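Members' Visit to the Windine Breeding Farm and Spring Open Barn

April 2025

Twenty-six of us signed up for the spring trip this year and most made it in spite of the rain the night before. Windine sits at the end of a long gravel lane, and the people with trailers were asked to park in the lower field by the creek. Those of us who came by car went up to the main barn and signed in at the tack room door. The farm keeps Fjords and a few Fjord crosses, and it has held an open barn every spring since the present owners took over.

Laurier Després manages the farm and took our group around first. He started with the mares. The broodmare barn was built for dairy cows, so the ceilings are lower than you would want for a bigger breed, but the stalls have been knocked together in pairs and there is plenty of room to turn around in them. Each has a door to its own small run. Four mares had foaled by the time we visited. The oldest foal was a colt out of a mare named Clirnis, and he came right up to the gate. The others stayed behind their mothers.

Several members asked about feed. The mares get first-cut grass hay and a ration balancer, and no grain until the last part of pregnancy. Easy keepers are the main problem with this breed and Laurier was firm about it. The pasture is divided with electric tape and moved every few days in spring, and anything with a cresty neck wears a muzzle or goes on the dry lot. He weighs with a tape every two weeks and writes it on a card on the stall door. A mature mare there runs close to 1000 pounds, and he would like a couple of them to be less.

The farm buys its hay from one neighbor and put up 600 bales last year. The loft was nearly bare when we saw it. There is a new hay drop with a railing, after a near miss two winters ago when somebody stepped back without looking.
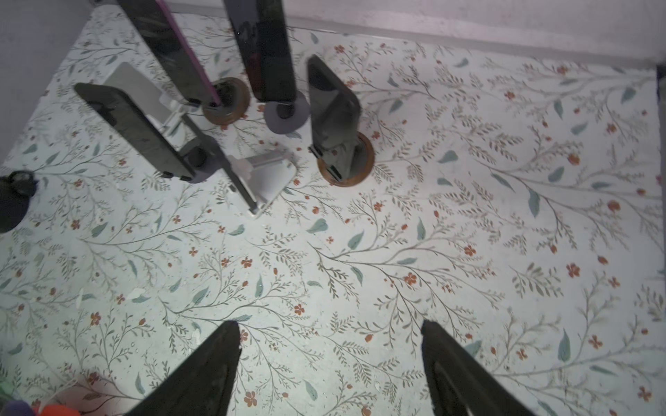
After the barns we walked over to the outdoor ring for the driving demonstration. Chun-yin Kong drove a pair to a four-wheeled marathon carriage, then switched to a single gelding in a two-wheeled cart. The pair are full brothers, one year apart, and they have been going together for three seasons. She put them through cones at a walk and a trot and talked the whole time, which I thought was a good way to do it. She explained how she sets the coupling reins and why she moved one horse from the left side to the right. The wind picked up and took a few of her words, but those on the rail near the gate heard most of it.

The gelding in the cart was Flinetti, whom some of you will remember from the fall show. He is 21 now and semi-retired. He does lessons for beginners and the occasional wedding. He walked through the puddle at the far end without a look, and then stood while six or seven children patted him.

Lunch was in the machine shed. We had chili, cornbread and two kinds of pie, and I would ask whoever made the rhubarb to send me the recipe for the next newsletter. Coffee ran short.

In the afternoon Luuk Smits did a session on feet. He has trimmed for the farm for many years and had a yearling, a broodmare and a driving horse lined up to show the differences. The driving horse wears shoes in front with studs for pavement and goes barefoot behind. The yearling had only been handled for trimming a few times and was not pleased about the hind feet. Luuk let her have the foot back twice, waited, and got it done on the third try. He wants young horses seen every six weeks even when there is little to take off. There were a lot of questions on white line disease and he stayed late to answer them.

Chih-ming Chu brought his harness repair bench and looked at anything people had carried along. Two of us went home with restitched traces. He turned down one old breastcollar that he said should be hung on a wall - the leather had cracked right through at the buckle. If you have harness that has been stored in a garage, please have someone check it before you hitch.

The last stop was the trail. Windine has an easement across the Deschamps property next door, and the loop runs through the woods and back along the creek. Nine riders went out with Chih-ming Hsueh leading. The ford was too high to cross, so they turned at the second gate and came home the same way. Footing was soft on the hill and good everywhere else. One horse pulled a shoe, and Luuk was still there to tack it back on.

The raffle and the donation jar brought in $600 for the youth fund. That will go toward entry fees for our junior members this fall.

Laurier has offered to have us back in September, when the foals will be ready for weaning and the creek should be low enough to ride the full loop. Trailer parking will be limited again, so let me know early if you plan to bring a horse. You will need a current negative Coggins, and please leave dogs at home.

This site uses cookies to improve your visit. By continuing to browse you agree to our use of cookies. Accept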